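# Why my savings account makes me feel rich (and my groceries don't)

I got a letter from my bank on Sunday – well, I opened it on Sunday, it had been sitting by the toaster for a while – telling me how much interest I'd earned. 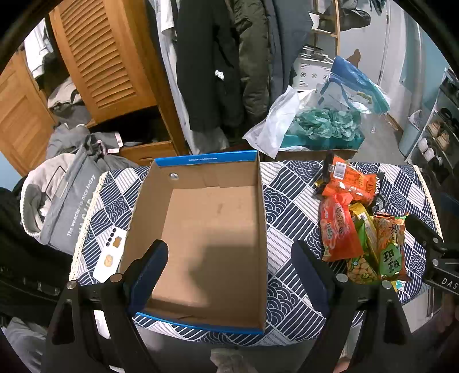

Seventy dollars! I was so pleased with myself that I told my friend Salamatu, who teaches economics and can't leave a good mood alone. She asked me what prices had done over the same stretch. I said I had no idea. She said, "Then you don't know if you made any money."

So I got out a notepad. I keep old grocery receipts (don't laugh, I'm a receipt person), and I added up one month from last year and the same month this year. Same store, more or less the same food, same two people eating it. The newer pile came to $225 more. I checked it twice and then had a cookie.

What Salamatu was getting at is the difference between nominal and real. Nominal is the number printed on the letter. Real is what that number buys. If your account pays 3 percent and prices go up faster than that, your balance grows and you can still afford less than before. I'd heard this on the radio a hundred times and never once applied it to myself!

Her sister Cecilia took the other side over dinner. She says you can't judge inflation from one household's grocery bill, and she's right, I guess. My rent didn't move at all, and my phone plan got cheaper. I also seem to buy a lot more cheese than I used to, and I can't blame the central bank for that.

Anyway, I've got $1,515 in that account and I'm leaving it there. It's my car-breaks-down money and I want it where I can reach it, even if it shrinks a little in real terms. I did move the automatic transfer up to payday, though, so I stop spending it by accident.

Next I want to go through the utility bills the same way, once I find the rest of them. If you've done this with your own receipts, tell me how far back you went – mine get too faded to read after a couple of years.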